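**Drilik grip fault**

The Drilik grip fault is a failure in which a two-finger robot gripper reports that it is holding an object when its fingers have closed on nothing, or on the wrong thing. It takes its name from Drilik, the arm control software in which it was first logged, at the Urstead test kitchen. The fault was described in a safety note dated 18 Feb 2023.

## Background

Urstead runs single-arm trials with toy food and small kitchenware on a white table. A usual layout has a plate, a bowl, a few pieces of plastic fruit and one or two light metal pieces such as a pot or colander. The arm is given a short task, for example moving one item into a container, and Drilik decides after each grasp whether to lift or to try again.

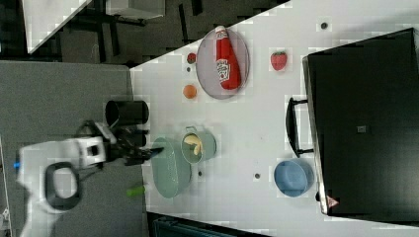 The decision depends on finger width and motor current. If the fingers stop before they are fully closed and the current rises, Drilik records a grip. Thin rims and soft toys leave only a narrow gap between the fingers, and the limit set in the software was too close to the fully closed position. A gripper with worn pads could pass the check while empty.

## Occurrence

The fault was found in a review of 50 logged grasps. In 14 of them Drilik had recorded a grip that did not exist. Nine of the false grips came from one gripper, whose finger pads had been in use longest. The rest came from grasps on the edge of a container, where the fingers pressed against the rim from outside.

In most cases the arm went through the rest of the task with nothing in its fingers. In two cases it dragged a container sideways at carrying speed, and items were pushed off the table. There were no injuries. The safety note classed the fault as minor but pointed out that the arm moves faster when it believes a grasp is complete, and that a person reaching in to pick up a dropped item would not expect this. 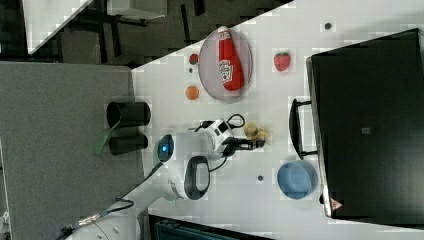 ## Correction

Bensaid, which supplies the grippers, issued new pads and a shorter replacement interval. Drilik was changed so that a grip must be confirmed a second time after a slow lift of a few millimeters. If the second reading fails, the arm stops and waits for the operator.

Juvholm, a second site using the same software, kept the old check until its own pads had been replaced. It did not report any false grips during that time, although its logs did not store finger width.

## See also

- Grasp detection
- Protective stop
- Gripper pad wear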